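Search this guide: enter a word or part number Go

Larura Sit-Stand Desk Owner's Guide
Section 2: Getting the top ready and setting your heights
By Oddur Ingvarsson
Friday, January 11, 2019

By now you've got the legs bolted on and the desk standing on its own feet (nice work!). I've put together more of these than I care to admit, and this is the part I like best, when it starts to feel like a desk.

1. Wipe the top down with a soft damp cloth. Plain water does it. I use a drop of dish soap on greasy spots and go over them again with clean water.

CAUTION: No scouring powder, please, and no bleach. I ruined my first top that way and it never came back.

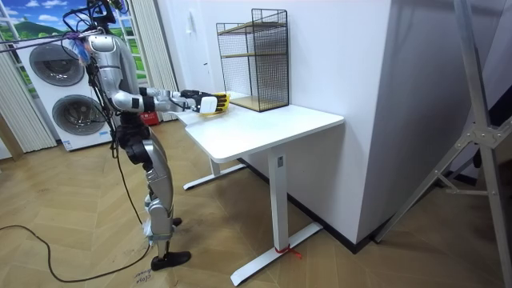
The yellow item at the corner of the white desktop.

2. Plug the control box in and hold the down arrow until the desk stops, dips a little and comes back up. That's the reset. Keep your knees out of the way, and don't let go early or you'll have to start over.

3. Sit the way you really sit, shoes on, and bring the top up until your forearms rest level. Press M, then 1. Now stand up and do the same with M, then 2. You get 2 memory slots on the Rarkent handset, so if you share the desk, you'll have to work out between you who gets which!

NOTE: If the display shows 2091, the two legs have lost track of each other. Unplug, count to thirty, plug back in and repeat step 2. I get this after a power cut, and I had it all the time in August when we had storms.

4. Put your things back on, heavy stuff toward the middle. 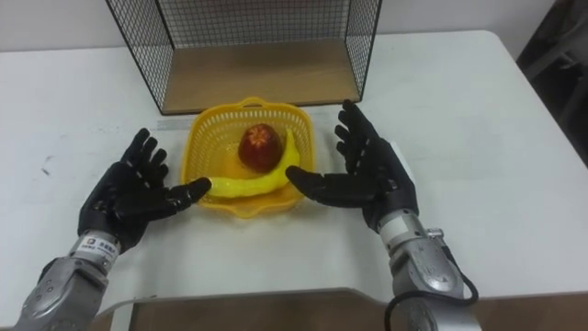
I like to run the desk all the way up and all the way down once it's loaded, watching the cables the whole time. Anything that pulls tight at the top needs more slack. Do it now, while you're still standing there with the ties in your hand, and save yourself crawling under there next week.

5. Check the feet. Rock the top gently with one hand, and if it wobbles, turn the foot at the low corner until it quits. On carpet I check again after a few days, when everything has settled.

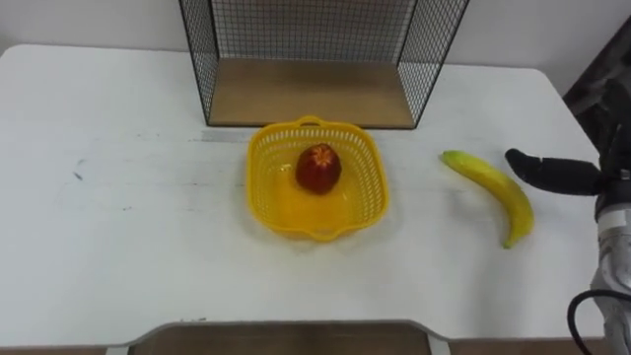
6. Clip the Kiso cable tray to the rear rail. It goes on with the open side up, and you should hear two clicks. If you bought the Bùi drawer instead, skip ahead to Section 3.

Questions? Use the contact form | © Larura | Back to top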